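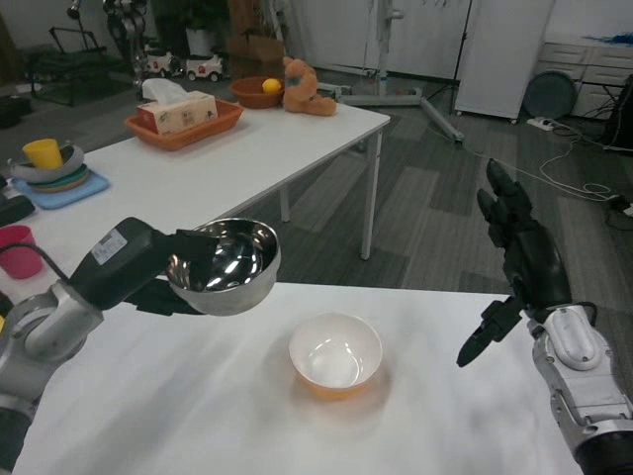 A reader from Wallum wrote in last month to say that she has 8 mixing bowls, uses two of them, and could not for the life of her tell us why the other six are still in the house. She wanted to know whether a person can own too many bowls. We read her letter out at lunch, and by the time the coffee was finished everyone at the table had confessed to a shelf of their own.

So this is a story about bowls, and about the cups and plates that end up living with them, and it may take me a while to get through it, so put the kettle on.

I grew up in Grimville in a house with a very small kitchen and a mother who never passed a yard sale. We had bowls for bread dough, bowls for shelling beans, a bowl for keys and one large ugly thing that came out every July for potato salad and went straight back under the sink. When I moved into my own place I took three with me, and I thought I was being restrained. Then people started giving me bowls (you mention once that you like to bake, and that's that for birthdays), and now I have to move a stack of five to get at the one I want.

The one I want is nearly always steel. A stainless bowl weighs next to nothing, you can knock it against the faucet without wincing, and you can hold it by the rim in one hand and tip it while you scrape out the batter with the other. It goes in the freezer for whipped cream. It sits over a pot for melting chocolate. Mine has a dent in one side from a tile floor two apartments ago and I wouldn't trade it for a new one.

But I don't like to eat from it, and I don't much like to see it on the table. For that I want ceramic. A white bowl with a bit of soft color on the outside, peach or orange, makes plain oatmeal look like somebody cared. I like the inside left white and glossy so you can see what you're eating, and I like a bowl that stays put when you go at it with a spoon. Gumede, the little pottery shop on the corner of our market square, sells them one at a time, and I think that's the right way to buy them. Pick it up. Put both hands around it. If you find yourself carrying it around the shop, you have your answer.

The shop keeps 300 pieces on its shelves in a good week, and I have stood in front of them for longer than I'd like to admit. What I have learned to ask is where the thing is going to sit when I get home. My kitchen has one cupboard for dishes and it is full. A new bowl means an old one goes in the box by the door, and I have to choose which before I pay.

Print this article
E-mail this article to a friend

Stacking is its own subject, and I have strong feelings. Plates of different colors are a pleasure to stack, gray on green on orange or however they come out of the drainer, and I have never understood people who need them all to match. Put a tray under the pile and you can carry the whole lot to the table in one trip. A cup set on top of the plates will ride along nicely if you walk slowly and there is no dog. What I won't do is nest ceramic inside ceramic without something soft between, a paper towel or an old napkin, after I chipped two good rims in one winter.

Steel can nest with steel all day long. Let each bowl dry all the way first, or they'll grab hold of one another and you'll be standing there twisting.

As for bowls that have left the kitchen, I'm all in favor. My brown one holds rubber bands and a ball that belonged to a cat we no longer have. A friend keeps lemons in hers, and another friend keeps bills. The Omero, our neighborhood thrift store, will always take the rest, and on 19 Feb 2025 I finally carried four of mine over there, wrapped in newspaper. I came home with a gravy boat.

To our reader in Wallum: keep the two you use, and keep a third for company. I'd hang on to the potato salad bowl as well, if you have one. Summer comes around quicker than you think.

Print this article
E-mail this article to a friend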